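Tarkbridge Home Talk > Bedrooms and Bedding > Who else ends up with the whole snack drawer on the bed?

hanne_leinonen
June 1, 2023

Okay, I need opinions before I lose my mind. My bed has turned into the place where everything lands. Packages get opened there, snacks get eaten there, and the wrappers stay there till I want to lie down. Then I sweep them all onto the floor and step on them in the morning. I live in a one bedroom in Fluvport, there's no room for a desk, and the kitchen table belongs to my sewing machine. So the bed is the couch, the office and the dining room.

I washed the duvet cover twice this week. Twice! I don't want to be doing that all summer. How do the rest of you handle it? Is there a rule, a tray, a basket, anything?

Orest Panasiuk

No food on the bed. That's the rule and it works. We brought it in after my son left half a chocolate bar under a pillow in December and we found it by smell. Eat in the kitchen, sleep in the bedroom.

hanne_leinonen

Orest, I hear you, but the kitchen table really is taken. I could eat standing up at the counter I guess, like a horse.

svitlana_p

I'm on the other side of this one. I eat toast in bed every weekend and I'm not giving it up – it's the best part of my week. What saves me is an old flat sheet that lives folded at the foot of the bed. It goes over the duvet before anything with crumbs comes in the room, and afterward I gather up the four corners and shake it off the back porch. The duvet cover gets washed every other week and looks fine.

Wrappers are a different problem from crumbs, by the way. Crumbs you can shake out. Wrappers slide down between the mattress and the headboard and you find them when you move house.

Orest Panasiuk

Or you could have toast at the table. Just saying.

svitlana_p

You could, Orest. I'll be in bed.

Yevdokiia Koval

Can I put in a word for a wastebasket? A real one, with a bag in it, right next to where your hand hangs down. I went years with the only trash can in the apartment under the kitchen sink, and of course everything stayed on the bed, who's going to get up for one candy wrapper? I bought a small lidded one from Heywood (model 3635 if anybody wants to look for it, the lid is quiet) and the piles stopped in a week. It wasn't expensive, and it's narrow enough to stand beside the nightstand.

Also, Hanne, what kind of duvet cover is it? White shows everything. I switched to a dark one and I worry a lot less.

hanne_leinonen

Mine is plain cream, so yes, every single crumb. And every drop of coffee. I washed it at 60 after the last spill and there's still a faint ring if you know where to look.

antonina_moroz

Don't go dark, you'll just stop noticing and sleep in it! I like a light cover with a pattern. The pink zigzags on mine are busy enough that a little spot doesn't bother me, but a wrapper still shows up so I know to pick it up.

And since we're all confessing, the bed in its natural state. Striped pillow, white pillow, nice big headboard, and then my heap of packaging in the middle of the duvet like it pays rent. 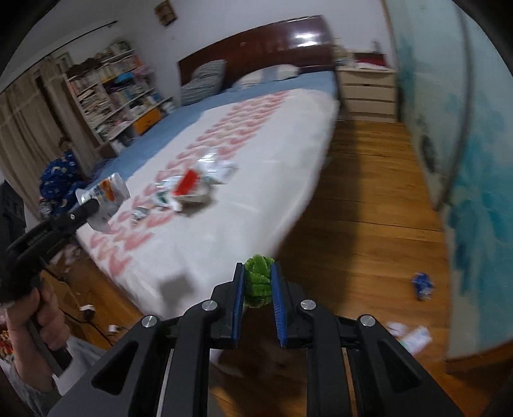 Orest Panasiuk

My vote stays with the kitchen, but if you have to do it, at least put the small wrappers inside the biggest bag and fold the top over. One thing to carry out then. My wife does this on road trips and the car stays pretty decent.

antonina_moroz

Now that I can do. I always crumple each one separately and then they all spring open again and the pile looks twice the size.

hanne_leinonen

Same here, the crinkly ones are the worst! Okay, I'm going to try Svitlana's sheet and Yevdokiia's basket together. I have an old sheet with a torn hem that I've been saving for no reason.

Yevdokiia, does the lid stay up by itself, or do you have to hold it?

Yevdokiia Koval

It stays up if you push it all the way back. Mine has gotten a bit loose but it still holds. Measure the gap by your nightstand before you order, I had to move mine over a little to get the lid open.

svitlana_p

Use the torn sheet, they're perfect for this. Just shake it downwind. I learned that one with a robe full of toast crumbs.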